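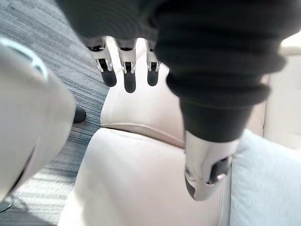 Cream upholstery and gray striped carpet at the Plestau showroom, Nornwood.

Plestau opens its Nornwood building to visitors twice a year, and I went to the April open day with Jaxon Bergeron, who was shopping for a waiting room. The doors opened at 10 a.m. and parking is free behind the building. We paid nothing to get in and signed a sheet at the front desk.

The showroom is on the ground floor. Most of what they had out was seating, in pale colors. The cream pieces looked good against the gray striped carpet. Jaxon worried about a fabric that light in a room where people bring coffee. Carter Carrier, who took our group through, gave us a cleaning card: blot, don't rub, plain water first, and test any soap on the back. He said darker covers can be ordered on the same seats but add 3 weeks.

After that we went upstairs to the sewing and cutting floor. Fabric comes in from a mill called Dhillon on rolls of 110 yards. It gets checked under bright lamps before anyone cuts it, and flaws are marked with a bit of red thread. The cutting table is long and the talk there was mostly about matching patterns, which doesn't matter much with plain cream but eats up a lot of cloth with stripes.

The foam room was closed for our group. We got samples handed around instead, in three grades. I liked the middle one. Jaxon liked the firm one, and Carter said most offices pick that because older visitors can get up from it more easily.

The tour took roughly 68 minutes, longer than the sheet said. Coffee was served on the landing. Remnants were on sale by the exit at $6 a yard, cash only, and the better ones had gone by the time we came down. I bought two yards of a tan weave for a window seat.

Plestau also has a smaller store in Husville with the same prices, but no workshop to see. The stairs in Nornwood are steep and there is no elevator for visitors, so call ahead if that is a problem. Wear flat shoes. The next open day is in the fall and groups are filled in order of arrival.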